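How to Keep a White Tabletop White

By Nazma Bhuiyan
Updated 25 July 2026

A white table shows everything. Coffee rings, pencil marks, the blue from a cheap placemat, the yellow patch where the sun comes in. Most of it comes off if you know what you are dealing with. These tips cover painted, laminate and solid-surface tops, for kitchen tables as well as craft and workshop tables. Stone and real marble need different care and are on their own page.

Find out what the top is made of

Look at the underside first. A laminate top usually has a particleboard core with a thin sheet glued on, and you can often see the seam where the edge strip meets the top. A painted top will have drips or bare wood somewhere underneath. Solid surface is the same color all the way through.

If you still can't tell, try any cleaner on a spot near a leg and wait until it dries before you go further. Painted tops are the ones that get ruined. Acetone will take latex paint down to the primer in a few seconds, and rubbing alcohol is only a little slower.

Everyday cleaning

Use warm water with a few drops of dish soap, and a microfiber cloth that has been wrung out well. Wipe in one direction, rinse the cloth, wipe again with plain water, then dry with a second cloth. The gray film people complain about on white tables is mostly soap that was never rinsed off.

Skip the furniture polish. It leaves a coating that dust sticks to, and on a matte top it dries in shiny streaks. If your table already has a buildup, one part white vinegar to five parts water will usually cut through it in two passes. Don't use vinegar on solid surface more than now and then.

Stains, one at a time

Coffee and tea: Mix baking soda and water into a paste about as thick as toothpaste. Spread it over the ring, leave it for 5 minutes and wipe it off without scrubbing. Repeat if needed.

Ballpoint pen: Rubbing alcohol on a cotton swab, for laminate and solid surface only. Roll the swab and change it often so the ink doesn't spread. On paint, try a little plain white toothpaste first.

Permanent marker: Go over the line with a dry-erase marker and wipe right away. It works on glossy tops and hardly at all on matte ones.

Turmeric, curry and tomato sauce: Wipe up what you can, wash with dish soap, then move the table near a sunny window for an afternoon if it's light enough to carry. Turmeric fades in sunlight. I have taken a stain from bright yellow to nothing this way in a single afternoon in January.

Glue and dried paint: Lay a warm damp cloth over the spot, wait, then lift the edge with a plastic scraper or an old gift card. Metal blades leave gray lines that look like scratches.

A matte top takes more patience than a glossy one. The finish has a slight tooth to it that holds on to dirt, and the temptation is to reach for something rough, which leaves a polished patch you will see every time the light hits it.

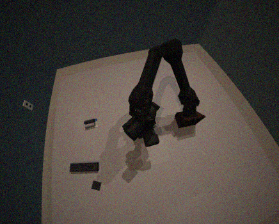
Scuffs and fine scratches

Gray scuffs are often metal or rubber left on the surface and not damage at all. Try a clean white pencil eraser before anything else. A melamine sponge is next, used damp and with almost no pressure. These sponges are a fine abrasive, so keep them for single marks and don't wipe down the whole table with them.

Real scratches in solid surface can be wet sanded. Start with 700 grit on a flat block, keep it moving in small circles, and go well past the ends of the scratch so you don't make a dip. Finish with a gray nylon pad. Laminate can't be sanded. Fill a deep scratch with matching laminate repair paste and level it while it is soft.

For a painted top, sand lightly, wipe off the dust and touch up with a small foam roller. Brush marks show on white.

Stop the yellowing

Sunlight yellows oil-based white paint less than darkness does, which surprises people. A tablecloth left on for months can leave you with a lighter border around a darker middle. Take it off now and then. Water-based paints and clear coats hold their color much better, so choose one of those if you are repainting.

Heat marks are permanent on laminate. Use trivets with cork or felt under them, and check rubber feet on appliances too. Some rubber stains white surfaces brown and the mark will not come out.

A note from a reader

Fadwa Younis wrote in to say that she puts a sheet of clear vinyl over her sewing table and lifts it once a week to let the surface air out. Cut the vinyl a little short of the edge so it doesn't catch on sleeves.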